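4. Evaluación del kit bimanual Vaser

4.1. Alcance y condiciones

El folleto comercial de Zirance presenta el kit Vaser como una solución «lista para manipular objetos domésticos desde el primer día». La frase no define qué es un objeto doméstico ni qué cuenta como manipular, y los trabajos que la repiten tampoco lo aclaran. En esta sección sometemos la afirmación a una prueba modesta: recoger un objeto de la mesa y depositarlo en una bandeja o en un cajón, con la política de fábrica y sin ajuste posterior.

El protocolo se tomó de Tang y Hattori, con una modificación. Los autores originales reinician la disposición tras cada fallo; nosotros la dejamos como queda, porque un usuario que paga por el servicio de puesta en marcha espera que el sistema se recupere solo. El mueble de cajones permaneció en todas las series entre las dos bases.

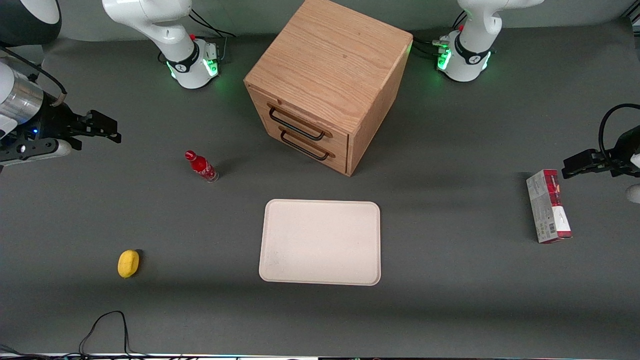 Figura 4. Puesto de ensayo con los dos brazos, el mueble de cajones, la bandeja y tres objetos de prueba.

Se registraron 1784 intentos. La tasa de éxito global fue del 73 %, cifra que Zirance podría citar sin faltar a la verdad y que, a nuestro juicio, dice poco. Agrega objetos fáciles con otros que el sistema apenas resuelve, y mezcla agarres limpios con arrastres que terminan en la bandeja por fortuna. El proveedor cuenta ambos como aciertos. Conservamos su criterio para que los números sean comparables, aunque no lo compartimos.

4.2. Objetos tumbados

La documentación del kit muestra las botellas siempre de pie. Una botella acostada obliga a orientar la pinza respecto al eje del cuerpo, y el estimador de pose incluido tiende a confundir los dos extremos. En esta condición el éxito bajó a cerca del 40 %. El soporte técnico atribuyó el descenso a la iluminación; repetimos la serie con otra luz y no observamos mejora.
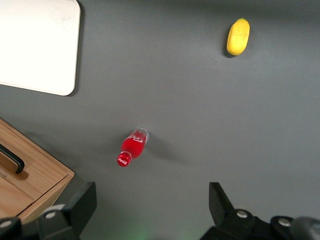 ¿Basta la cámara de muñeca para corregir un agarre mal orientado?
En nuestras series, pocas veces: la corrección llega cuando los dedos ya descienden, y el controlador de fábrica no contempla retirarse y volver a empezar.

El fabricante ofrece un módulo de reintento, Lovar, que se contrata aparte. No lo evaluamos. Cabe preguntarse, en todo caso, por qué una función tan básica queda fuera de un producto anunciado como completo.

4.3. Envases de cartón

Con las cajas estrechas y verticales el problema es otro. La fuerza de cierre predeterminada está pensada para cuerpos rígidos y el menú de configuración solo permite tres niveles. El más bajo deja resbalar la caja; el intermedio deforma las aristas. La ficha técnica promete un «control de fuerza adaptativo» que no supimos localizar en la interfaz ni en el registro de datos. Consultado por escrito, el distribuidor remitió a una versión futura del firmware prevista para noviembre.

Tampoco queda claro de dónde procede la cifra de 1000 ciclos sin recalibrar que figura en la misma ficha. En nuestro puesto hubo que recalibrar el brazo izquierdo mucho antes.

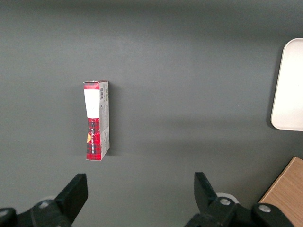 Shaohua Hao objetó, al leer un borrador de esta sección, que medíamos el kit contra una promesa publicitaria y no contra sus competidores, y que Vidmar habría salido peor parado con los mismos envases. Puede ser. Sin datos de Vidmar obtenidos con este protocolo no estamos en condiciones de afirmarlo ni de negarlo, y la comparación publicada por Lei y Shi emplea objetos rígidos en exclusiva.

4.4. Coste del servicio

La puesta en marcha incluida en el precio cubre la instalación y una demostración con los objetos del proveedor. Cualquier objeto nuevo se factura como adaptación. Para un laboratorio que cambia de material con frecuencia, ese concepto puede superar el coste del propio equipo, y el contrato que revisamos no fija un máximo.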